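Section 4: Setting up your Garkura dehydrator and running it for the first time

I wrote this section after I'd set up more of these than I care to admit, first for my sister-in-law Elsa Berge and then for pretty much everybody on our street. The Fodden leaflet in the box is fine as far as it goes, but it skips the bits that tripped me up, so I've put them back in. Get yourself a drink and read it all the way through once before you plug anything in.

4.1 Finding a place for it

1. Pick a flat, hard surface that can take a bit of warmth. The fan pulls air in at the back and pushes it out through the door, so both ends need room to breathe.
2. Leave a hand's width behind the unit. I had mine shoved right up against the wall for the whole first week and couldn't work out why my apples were leathery on one side and soggy on the other!
3. Plug it straight into the wall. It only draws 351 watts, but it draws them for hours and hours, and I don't like leaving that on a cheap extension cord.

Caution: Don't stand the dehydrator on a tablecloth or a folded towel. The intake sits low and the fabric gets sucked up against it.

Note: It hums. If you're a light sleeper, don't put it on the other side of your bedroom wall (ask me how I know). 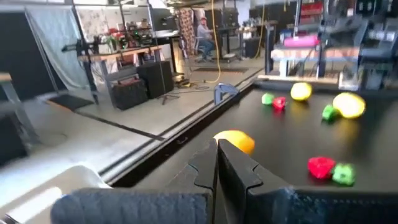

Can I run it in the garage over the winter?

You can as long as the garage stays above freezing and reasonably dry, but expect every batch to take longer. I ran mine out there one December and ended up adding a couple of hours to everything.

4.2 The empty run

You need to do this once, before any food goes in. It burns off the factory smell, and there is a smell — a sort of new-shower-curtain smell.

1. Take out all 6 trays and the drip sheet. Wash them in warm soapy water and let them dry.
2. Wipe the inside with a damp cloth. Keep water away from the round grille at the back.
3. Slide the trays in with the lip facing you. They go in the other way too, but then the door won't quite shut and you'll think it's broken.
4. Turn the dial to the highest setting and the timer to 30 minutes. Open a window.
5. When it beeps, leave the door open until everything has cooled off.

If the smell is still strong, do another round. Mine took two.

4.3 Getting the food ready

This is where the good batches come from, so don't rush it. I use the little Kaushik slicer that clamps to the counter, but a sharp knife and some patience will get you there.

1. Wash everything and dry it well.
2. Slice citrus across into thin rounds and pick out the seeds. Cut peppers into strips or rings and pull out the white parts.
3. Try to keep all the slices on one tray the same thickness. Thick ones and thin ones together is a recipe for standing there at midnight picking out the done pieces.
4. Lay them in a single layer with a little space between them.

Caution: Wear gloves for hot peppers, and don't lean over the door when you open it. The air that comes out will make your eyes stream.

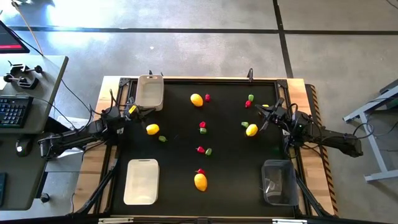

Once the trays are loaded, set the dial to 129 °F for most fruit and vegetables. I know it's tempting to crank it up to save time, but then the outside goes hard while the middle stays damp, and it'll go moldy in the jar. My neighbor Pallavi Gautam swears by a slightly lower setting for herbs and I've come around to her way of thinking, so knock it down a notch for mint and basil.

4.4 Checking and swapping trays

1. Have a first look halfway through. Swap the top and bottom trays and turn each one front to back.
2. Take out a piece and let it cool before you judge it. Warm fruit always feels softer than it is.
3. Citrus should snap. Peppers should be brittle or at least tough, with no squishy spots when you pinch them.
4. Let everything cool all the way down before it goes into jars, and shake the jars once a day for the first week. If you see fog on the glass, put the whole lot back in the dehydrator.

Note: Write what's in the jar on the lid. Dried zucchini and dried cucumber look very much alike in February.

Cleaning the fan grille and replacing the door seal are in Section 5.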